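Search this site Search Enter keywords Go

Huvska project: progress report, 5 February 2018

Hello all, and thanks for being patient with us over the winter. I promised a proper update once the planner rewrite had settled down, and it has (mostly!), so here goes.

The short version is that the motion planner works, the perception side is better than I expected and worse than I wanted, and the tooling has eaten more of my time than anything in the original plan. We're inside the budget. We are two weeks behind on the perception milestone and I'll come to that.

Planner first. When I last wrote, in August, we were still running the old Banach planner with a pile of patches on top, and every time we changed the cell layout somebody had to go in and retune it by hand. That's gone now. The new one takes the layout from a single file, checks it, and refuses to start if the numbers don't add up (it has already refused me more than once, quite rightly). Since the switch we have logged 2,662 planned moves on the arm. 13 of them were stopped by the collision monitor, and I've been through every one of those logs. Most came from the same bug, where the model of the arm's own links was a touch too thin near the joints, so the planner thought it could squeeze past itself when it couldn't. I've fattened up the link shapes and we haven't had a repeat, though I'd like a lot more running before I call it closed.
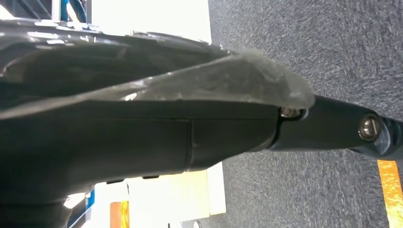

The thing I'm still chewing over is how the wrist camera deals with the arm itself. The self-filter is meant to take out any pixels that belong to the robot, so that they don't end up in the obstacle map. It does this from the link model, which is fine as long as what the camera sees matches the model. Plastic film, cable ties, shiny highlights on black casing, all of that confuses it. Clear film is the worst because the depth readings come back patchy, and the map fills up with little floating blobs that the planner then politely drives round. I've put in a margin that grows near the joints, and a rule that drops any blob that moves along with the arm. The second one did far more good than the first. It also costs us time on each update, and that's where the two weeks went.

Motion blur is the other headache. I now throw away camera updates above a set joint speed and take a fresh one when the arm slows down. A bit crude, but it's simple and I can explain it to anybody!

On tooling: the Jelínek log viewer is finally in daily use. You can scrub through a run and see the plan, the joint positions and the camera picture side by side, which used to mean three programs and a lot of swearing. There are 700 recorded runs in it so far. Search is slow and I know it's slow.

What's next. I want to finish the speed work on the self-filter, then move the whole lot over to the Hekow controller, which we've only tried in simulation. I'd ask that we keep the final demo date where it is and let the perception milestone slide by the two weeks. If you would sooner have a smaller demo on time with the old map code, I can do that too, but please tell me soon as the branches are drifting apart.

Spending breakdown to follow separately once I've found the last of the receipts.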